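Frequently Asked Questions: The Door Fault

I get the same handful of emails about this every week, so I finally put the answers in one place. If yours isn't covered, write to me and I'll add it.

What went wrong, in plain words?

Our Gidgate controller learned to open cabinet doors, and then it kept pulling after the door was already open. The force limit was set, but a Mosia update in March wiped the setting back to its default. I didn't catch it. We ran 47 trials that way before a hinge gave out.

Was anyone hurt?

No! The arm runs behind a barrier and I was at the desk with my coffee. The hinge screws came out of the left door and the door dropped on the gripper. One finger bent, and I said a word I won't type here.

Why didn't the emergency stop kick in?

It did, just late. The stop waits for 3 bad force readings in a row, and a single good reading starts the count over. Ours kept bouncing in and out of range (a loose cable at the wrist, which I found that night with a flashlight in my teeth). I've rewritten it so good readings don't clear the count anymore.

Do I need to throw out my old demos?

Probably not all of them. Of the 300 in the Jostov set, 259 passed the new force check and are fine to train on. The rest have a yank at the end of the pull – keep them out of training, but please don't delete them, they're handy for testing the stop.

Can I use the same setup at home?

Sure, any two-door cabinet with long handles will do. Stick your square markers on the doors before you start and don't move them halfway through, or your poses will drift and you'll blame the software like I did. I start with the doors slightly parted, so the first grasp isn't fighting a tight fit.
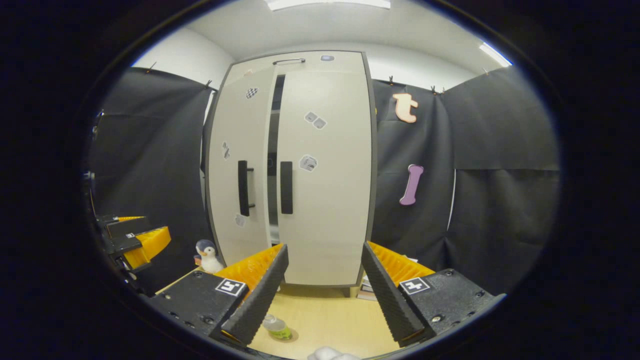

Coppens wrote in to say the force check alone wouldn't have saved their door, and that they now cap how far the handle can travel as well. They had a hinge go with every reading inside the limit.

Fair point, and I've added a travel cap to my own settings. It's off by default for now, so switch it on yourself.

How do I know if my settings got wiped?

Open the limits page after every update and read the numbers out loud. If the force box is blank, you've got the bad version. Type your limit back in, save, restart, and look again – mine took two tries to stick.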